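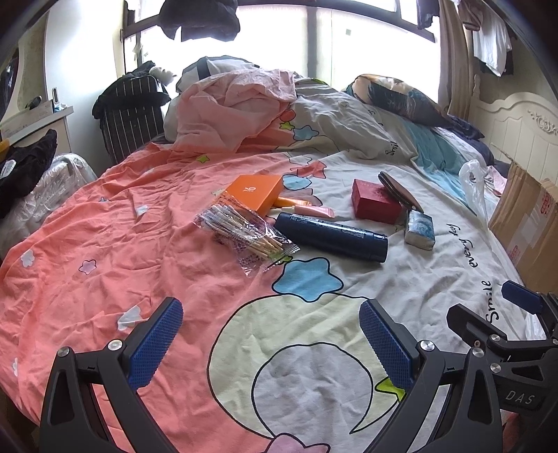

I have been building a budget for hand-held grippers for two months now, and I would like to report that the grippers are the easy part. The grippers have a price. Everything else on my spreadsheet has a price, a second price that shows up at checkout, and a third price that shows up when the thing arrives and wants a cable.

The plan looked simple when Ragnheiður and I wrote it on the back of a delivery slip. People hold a gripper in one hand, pick up small household stuff, put it down somewhere else, and we end up with recordings to train an arm on. No lab. No arm yet either, because the arm costs more than my car, and my car at least starts most mornings. Collect first, buy the arm in the fall with whatever is left over. That was the word we used, leftover, like it was soup.

My first version of the budget had 8 lines. It now has 21. Some of the new ones, in no special order:

Spare finger pads. I put these in as "misc." until Sille Juhl, who keeps our books and has a low opinion of the word misc., sent the sheet back with every instance of it highlighted in orange. There were a lot of them. Pads wear, pads peel, pads pick up lint from bedding like it's their job. They get their own line now.

Storage. I budgeted for two drives. I'm not going to talk about how that went.

Shipping cases. Skaden quoted me a very handsome one with foam cut to shape. I asked what happens if we change grippers next year and the man on the phone said, cheerfully, that they could cut new foam. I bought a plastic tote and some towels.

Batteries, chargers, a second set of chargers for the place where the first set isn't.

And then the props, which is where I lost an entire evening. You'd think objects would be free. Everybody owns objects. But if you want to pick up the same kinds of things in several homes, you need your own bag of stuff, and somebody has to buy it, and then somebody has to explain to Sille why there are cotton swabs on a receipt under "capital equipment." (She moved them to consumables. We had a whole exchange over whether a wallet is a consumable. It is not.)

What I've learned to look for in a prop is annoyance. A box is polite. It has corners, it stays where you put it, and any gripper looks like a genius next to a box. A crinkly bag is rude. So is a pack of tissues, and a tube lying on its side, and a bottle that would love to roll. If I only bought boxes I'd have beautiful recordings and an arm that could work in a shoe store.
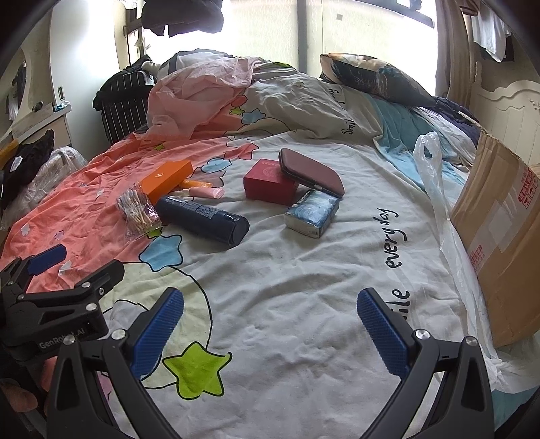

Surfaces cost nothing, thank goodness, as long as you take what people have. I did get a quote from Ingvarsson for a folding work table with an adjustable top. It was a lovely table. It cost more than a gripper. Beds are already in the house, they're a decent height if you don't mind kneeling, and they're soft and lumpy in ways no table will ever be. A printed duvet is even better, as far as I'm concerned - busy colors under the objects are what the arm is going to meet out there, and I didn't have to put in a purchase order for stars.

The big argument this month has been one gripper or two per site. Ragnheiður says two, always two, so that when one is being fussy the afternoon isn't wasted. I said one, because I'm the person who has to type the number into the cell. I held out for a while. Then I added up what we pay people to stand in a bedroom waiting while I read a manual on my phone, and typed in a 2.

If you're making one of these sheets yourself, put the hours in first. I did it backward. I priced the hardware down to the screws and then wrote "labor" at the bottom with a number I liked the look of. Setup and cleanup take 60 minutes on a good visit, and that's before anybody picks up so much as a tube. Multiply that by the number of homes and the hardware starts to look like a rounding error, which was a strange thing to feel about the most expensive objects I have ever carried on a bus.

As for the arm, we're down to Aken and Tritier. Aken is cheaper and wants the whole amount up front. Tritier will lease, but the lease has a page called "Additional Terms" that's longer than the rest of it. I've read it twice and I think we'd be responsible for the weather. I have asked both of them for the same quote on the same day and gotten back two documents that can't be compared in any way. One prices the mounting plate separately. The other one doesn't mention a mounting plate at all, so either it's included or the arm just sort of leans.

Sille wants a final number by the end of June. She'll get a number. I'm still waiting to hear back about the plate.

Posted Jun 16, 2020

3 comments

marlow_k
Ask for the plate in writing! We "assumed included" and spent a month with ours clamped to a workbench.

Pia T.
How often are you swapping pads? I have them as one set per gripper per season and now I'm nervous.

tinbox
I also have a tote with towels. The towels have been the best purchase so far.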